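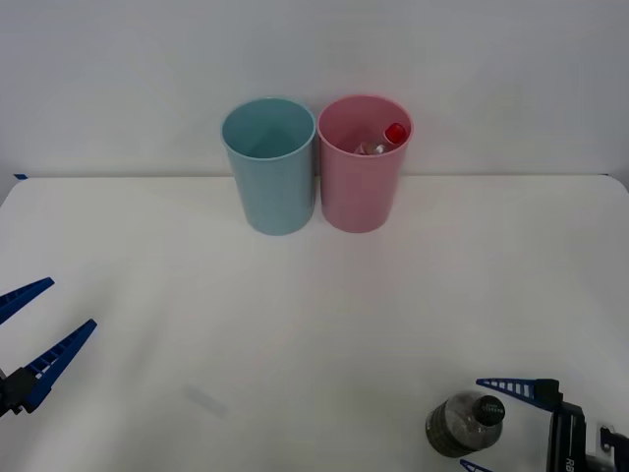

Chapter 4
Learning from Demonstrations: What Goes in the Pile?

My first robot learning project failed over a sorting task, and I blamed the network for a whole month. I made it bigger, I made it smaller, I changed the learning rate so many times that I stopped writing the values down (don't do this). Then Dayana Palacios, who had the desk next to mine at Fasdale, asked if she could watch my training demonstrations. She got through 9 of them and said, "You always start with the same bottle." And I did! Every single time. My robot had learned a lovely routine for putting that bottle away, and if you handed it the other one first it just hovered.

So this chapter is about data, and mostly about the kind you collect by hand. In Chapter 3 we treated the demonstrations as given. Somebody handed us a set of recordings, each one a string of observations and actions, and we fit a policy to it. Now we're going to back up a step and ask who made those recordings, what they were thinking about at the time, and how much of that leaks into the policy. Quite a lot, as you'll see.

We'll stick with one task the whole way through, a small sorting job with two arms, two cups and a couple of bottles. One cup is blue and one is pink, and each bottle has to end up in the right one. I like this task for teaching because you can explain it to a ten-year-old and it still has plenty of ways to go wrong. Take a moment when there's a clear bottle with a red cap in the pink cup, the blue cup is empty, and the right gripper has hold of a dark bottle lying on its side. The left gripper is open with nothing in it. What should the left arm do next?

If you said "nothing," you may well be right, but look at what that asks of the policy. Staying put is an action too, and it has to be learned from demonstrations like any other. A person running two arms will often park one of them wherever it happens to be, so the recordings show an idle arm in all sorts of places for no reason the policy could ever pick up. Tatu Kashindye calls these "shrug frames," and I've borrowed the name for Section 4.2.

The other trouble is order. Once one bottle is in its cup, the cups themselves tell you how far along the job is. That's handy, because a policy that sees only the current camera image has no memory of what it did a minute ago. But it only helps if the demonstrations include both orders. In our Plakulora recordings, which you'll use for the exercises, Brian Barasa ran the arms and Edeltraud Mösli called out the starting bottle from a shuffled stack of cards. It felt silly for the first hour. It also got rid of the habit Dayana had caught me in, and I've used cards ever since.

Section 4.1 covers how to plan a collection session before you touch the arms. Section 4.2 deals with pauses and idle arms, and when it's fair to trim them. In Section 4.3 we look at corrections – the recordings where the operator misses, backs off and tries again – and I'll try to talk you out of deleting them. Ettore Zuccaro disagrees with me on this, so I've given him 3 pages at the end of the section to make his case.

You'll need the training loop you wrote for Chapter 3. If yours never quite worked, fix it before you go on, and start by checking that your actions and images line up in time. Mine were off by 7 steps once, and the policy still looked fine on paper.

4.1 Before You Touch the Arms

Get out a sheet of paper and write down everything about the starting setup that you plan to change between demonstrations. Then write down everything you plan to keep the same. The second list is the hard one. Most people stop after the cups and the camera, and leave out themselves.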